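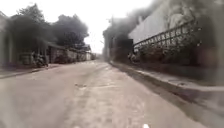
Antes de sair para a rua

Dicas de oficina pra quem junta exemplos de navegação com robô de calçada. Escrito depressa, 12/30/19, corrijo depois.

- Limpar a lente. Pano seco, sem produto. Sempre.
- Bateria cheia, e a reserva também. Fita crepe com a data em cada uma.
- Apertar o suporte da câmera com chave, não com a mão. O nosso afrouxou no percurso 34 e perdemos tudo.
- Gravar 2 minutos de teste, abrir no computador. Abrir mesmo.

Durante o percurso

Velocidade de quem passeia. Curva fechada, devagar. Se o piloto corrigiu o rumo, não apagar: correção é exemplo bom, o sistema aprende a voltar pro meio.
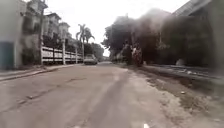
Rua comprida e reta rende pouco se for só ela. Misturar com acostamento de terra, guia alta, sombra de árvore. A Friederike Ehlers faz 7 trechos curtos em vez de um longo, e na hora de separar é bem mais rapido.

Trecho tremido vai pra pasta à parte. Não jogar fora, serve pra testar.

Depois, na bancada

- Copiar os arquivos antes de carregar qualquer coisa.
- Etiquetar no mesmo dia: piso, obstáculo, gente perto sim/não.
- Cabo no chão tem etiqueta própria. Vidro tambem.
- Rodas: escova de dente velha, tira a areia do eixo.

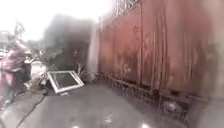
Portão enferrujado, vidraça no chão e cabo preto: três etiquetas.

Planilha modelo: pedir à Heike Kuhlmann, no Mirkico. A nossa já tem 193 linhas.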